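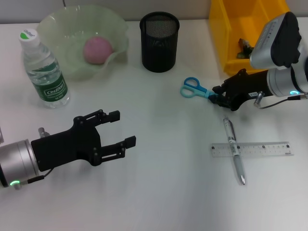 Fig. 6. White top with everyday items on it.

6. Fitting the top and leveling

Applies to Vokholm tables, long frame only. Short frame — see the Reinholz sheet, different brackets.

You need: hex key (in the bag with the feet), pencil, tape measure, spirit level. Second person for step 3.

Before you start
Frame built and standing where it will stay. Crossbar bolts finger tight only. If you already tightened them, back them off half a turn or the top holes won't line up.

1. Lay the top face down on a blanket or flattened carton. Not bare floor. White finish marks easily and marks don't polish out.

2. Check the length. Long top is 1560 mm. Anything else, stop, wrong box, call before drilling.

3. Turn the frame upside down and lower it onto the top, one person each end. Bracket holes go over the threaded inserts. Don't drag it into place.

4. Measure between the leg centers: 1391 mm, front and back. Both the same? Good. If not, push the frame square by hand, don't use a mallet.

5. Start all top screws by hand, a few turns each. Then tighten, working from the middle brackets out to the corners. Use the short screws, the ones in the clear bag. Long ones are for the crossbar and will come through the surface.

CAUTION: No power driver. Inserts strip and a striped insert is not covered.

6. Now tighten the crossbar bolts. Firm, not more.

7. Turn the table over. Lift by the frame, never by the edge of the top.

8. Level it. Level along the length first, then across. Feet turn clockwise to raise. Maximum 40 mm of thread showing on any foot.

9. Press down on each corner in turn. Rocks? Find the foot that's off the floor, bring it down till it touches, then go back to step 8 and check the level again.

10. Lock nuts up against the legs. Easy to forget.

Notes
— Maximum load 100 kg, spread out. Less if it all sits at one end.
— Table on carpet: check the level again after a week, feet sink.
— Edge clamps OK on the long sides. Pad under the jaw. Not on the corners.
— Cable tray (Tetham kit) goes on after leveling. Has it's own screws.

Cleaning
Damp cloth, mild soap, dry off. No scouring powder, no acetone. Ink: rubbing alcohol on a cloth, quick wipe, rinse.

Missing parts
Check the foam first, feet often get stuck in it. Still missing — write to Irina Tănase at Senum with the code on the carton end. Top damaged in transit goes to Cornel Jitaru, keep all packing.

Step 4 measurement corrected 6th January. Older sheets have it wrong, throw them out.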